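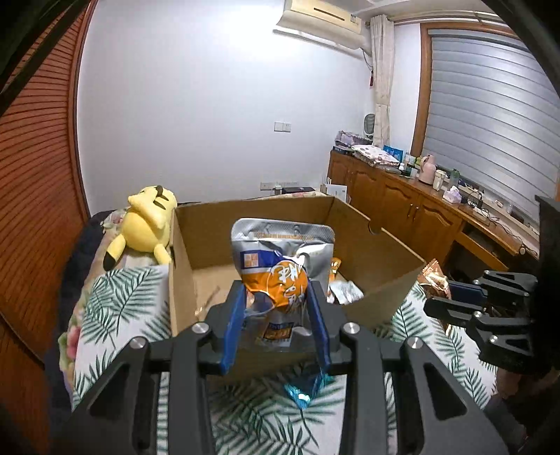 Snack packing: silver and orange pouch, open cardboard box.

Packing notes, November
Snack parcels from the Plakstead office now go out in a single open-top carton, sealed at the end of packing. Foil pouches are stood upright along the walls and small wrapped items fill the gaps. Gross weight limit is 715 g, with 83 g of that allowed for the carton and tape. Do not fold pouches; creased seals split in transit. Plush toys travel in a separate box. Cartons are held at the Cartwright counter until 5 p.m.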